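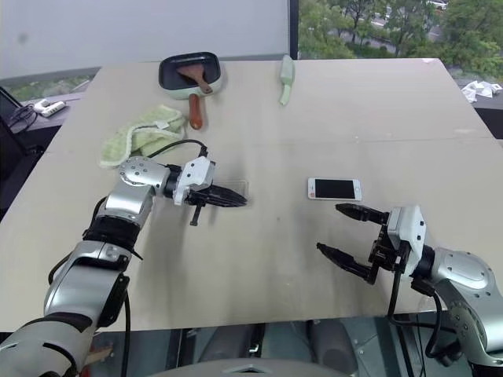
Notlow is my running collection of recordings of a two-armed robot trying to do the boring things I do at home every day without thinking. Wiping, folding, stirring, putting a thing back where it came from. I started it to answer one question for myself, whether a machine can take over a household chore yet, and my short answer after 201 recordings is "bits of one, on a good day." The table is a fair sample of what I ask for. A little square pan in mint green with a spatula sitting in it, a crumpled green towel, a phone lying face up. You or I would have that cleared before the kettle boiled! For a pair of grippers, every one of those is its own separate headache, and the towel is the worst of them by a mile.

Read this file before you download anything, please. It's long and a bit rambly but it will save you an email.

What's in the folder

201 recordings, each in its own numbered folder. Inside each one you get the video, the arm positions, the gripper openings, and a little text file called notes where I typed whatever I was thinking at the time. Some of the notes are useful. Some of them just say "ugh." I left those in.

There's also a file called chores at the top level that lists what the robot was supposed to be doing in every recording. The wording is how I'd say it to a teenager ("put the spatula on the towel," "move the phone out of the way"), so don't expect a tidy set of commands. Wael Abdelaziz did a second pass and wrote stricter versions, and those are in chores_strict. If you're training something, you probably want Wael's.

How it was recorded

All of it is driven by a person. I can't say that loudly enough, because people see a clip of a robot lifting a pan and assume it's doing it by itself. It isn't! It's me or Mostafa Naciri on the controls, usually with our tongues sticking out. The attempts where the robot runs on its own are kept apart in the folder called solo, and they are a lot less pretty.

The arms go back to a resting pose between recordings, most of the time. When I forgot, the notes say so (when I remembered to write it down, sigh).

So can it do chores?

Okay, here's where I've landed, chore by chore.

Moving a pan with a long handle: pretty much yes. A handle is a gift to a gripper. The solo runs do well on this as long as the handle isn't tucked under something. Pans with stubby ears on both sides are another story and I gave up on those early.

Picking up a spatula: yes from a flat table, so-so from inside a pan. The handle rests up over the rim at an angle and the fingers like to nudge it before they close on it, and then it swings around and you're chasing it. Karim Tazi thinks slower is better here. I think slower just means you chase it for longer. We have not settled this.

Phones: better than I feared. They're flat and slick, so the trick is to slide the phone to the table edge with one arm and take it there with the other. It works, but it took 2 arms and a good deal of patience to do what my thumb does. I wouldn't hand it a phone I cared about.

Brushes and scrapers: picking one up is fine. Using it is not. The robot has no real idea how hard it's pressing, so you get either a gentle tickle or a horrible grinding noise. There's a bit of sound on the later recordings if you'd like to hear for yourself.

Clear, thin, flat things: nope. If it's see-through and lying flat, the cameras barely find it, and I barely find it in the video either. I've kept these recordings because somebody smarter than me might want them.

Towels: oh boy. A folded towel stays a towel-shaped thing. A crumpled one is a new object every single time. The best solo run we have took 30 minutes for one hand towel and I still refolded it before I put it away. Abdelilah Tawfik has a version of the folding routine that starts by picking the towel up and dropping it again until it lands in a friendlier heap, and I love that, it's exactly what I do with fitted sheets.

Whole jobs, start to finish, as in "clear this table": no. Each step might go okay by itself, but string five together and the small misses pile up. A spatula ends up half off the towel, then the towel won't grip right, and then I'm reaching for the stop button.

Things to watch out for

The lighting changes. There's a window behind the table and I record whenever I have a free hour, so bright afternoons and gloomy mornings are mixed together. Marthinus Du Plessis asked me to sort them and I said sure, back in December, and I still haven't. Sorry, Marthinus.

The table has scuffs and smudges on it. If your model starts treating a dark smudge as an object, you're in good company, mine did too.

2 of the recordings have the left and right arm data swapped. They're listed in the known_problems file. I could fix them but then people's older copies wouldn't match, so I've left them alone for now.

Names

Notlow is the whole collection. Gerna is the smaller starter pack with only pans and spatulas, good if you're on a slow connection. Erraji is the towel set, and you've been warned. Bravonska is the script that plays back a recording and prints the notes next to it. It's ugly but it works on my laptop.

Using it

Free for anything you like, including paid work. Tell people where you got it. If you get a robot to fold a crumpled towel quicker than mine, send me the video, I'd really love to see it!

Last edited 03/07/2019. Next up is socks.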